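The Grip

By October the hand had been at Hamau's, the little repair shop behind the bus station, long enough for everyone to stop calling it the Toduter and start calling it Mersha, after Shewit Seyoum's grandmother, who had also been strong and had also held on to things longer than was good for them.

The trouble began at 14 minutes past four, on an afternoon so bright that the blinds did nothing at all. Mersha had been folding wool blankets perfectly well since breakfast, and Shewit had gone to put the kettle on, as anybody would. When she came back with her tea there was a blanket in the hand, and the hand would not let go of it. She pressed release. She pressed it again, rather more politely. The fingers tightened, very slowly, the way a child's do when you ask for the scissors back.

She had been told, of course, to use the red button and keep her own fingers well out of it. But the blanket belonged to old Mr Grokex's widow (that was only the shop's name for her, on account of the Grokex boiler she brought up in every conversation), and Shewit could hear the stitches going. So she reached in. It was the kind of foolish thing a person does out of kindness, and the thumb came round and shut on her cuff.

It did not hurt her. I want to say that early, because my mother always stopped the story there to frighten us. It had her by the sleeve of her good cardigan, that was all, and she stood for 48 minutes with the red button a hand's breadth beyond her reach, talking to it. She told it about her grandmother. She told it what a cardigan cost these days. In the end the evening cleaner came in, said good heavens, and hit the button with the end of a mop.

The fault, when they found it, was a number. Somebody had typed 2000 where the grip limit ought to have said 1200, and the hand had gone on obeying it faithfully until it met a blanket thick enough to make it matter. Shewit wrote the right figure on a card and taped it up over the bench. Then she moved the red button to where a person could reach it with either elbow, and tried it with both, twice.

After that they began again with small soft things, and she would not leave the room while the hand was working, kettle or no kettle.

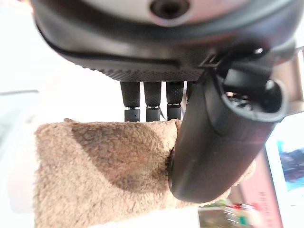
Thumb and fingers at the tan cloth, with Shewit watching every joint.

"Gently," she said, each time – and each time she said it she had one elbow out, like a hen with a bad wing, ready for the button. "Gently, Mersha. Now give it back."

The hand opened. She took the cloth, smoothed it with her palm, and laid it down for another go.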